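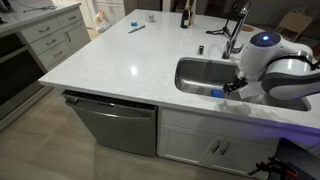 Ghaffari objected at the April review that a sink is a poor first task for a student team, as steel reflects too much light. We kept it.

22 September 2020
By Itziar Quintana and Fiorella Ferri

4.2 Kitchen trials

Figure 3. The arm at the island sink, gripper over the basin.

The Clilarus club ran 882 attempts at picking small objects from the basin. Each student wrote one grasp routine and tested it for 200 attempts at most. An attempt was stopped if the gripper touched the faucet. We excluded 74 attempts from the analysis for logging errors, all from the first week.

This site uses cookies. Accept / Manage settings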